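## 4. Loading the voter file and cutting turf

Read this section before you import anything. Plodudeck keeps one master list per campaign, and a bad import is slow to undo.

**Before you start**

- You need an organizer login. Canvasser logins can't import.
- Save the county file as CSV. Spreadsheet formats are rejected.
- Close any open walk lists. Open lists lock the records in them.

### 4.1 Import the file

1. Go to **Lists > Master > Import** and choose your CSV.
2. Match the columns. Voter ID, last name, street number and street name are required. Party and vote history are optional.
3. Click **Check file**. Plodudeck reports how many rows it can read. The Grarano ward file, for instance, should show 2,616 rows.
4. If the number is lower than the county's own total, download the error report, fix the rows and check again.
5. Click **Import**. Leave the tab open until the bar is full.

> **Caution:** Never import the same file twice to "refresh" it. Use **Update** instead. A second import wipes the contact notes from the first.

Names with accents or special letters, such as Taşdemir, come through correctly only if the CSV was saved as UTF-8.

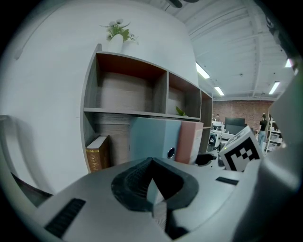

*Fig. 4-1. Gripper and marker cube, with wooden shelf.*

### 4.2 Cut turf

1. Open **Map** and pick a precinct.
2. Draw around the blocks you want. Keep each turf to 25 doors for new canvassers - you can raise the limit later under **Settings**.
3. Give the turf a short name. Names can't be changed once a list is printed.
4. Repeat until the **Unassigned** count reads 0.

Note: A precinct with over 1,499 records loads slowly on older laptops. Split it into 2 parts along a main road and cut each part separately.

### 4.3 Assign and print

1. Select a turf and click **Assign**.
2. Choose a canvasser, or leave it open for walk-ins.
3. Print the list or send it to the phone app.

Mark apartment buildings with locked doors as **No access**. Do not mark them **Not home**, or they will come back on the next list.

Section revised March 3, 2024 by Sinan Sarıgül. Phone bank lists are covered in section 5.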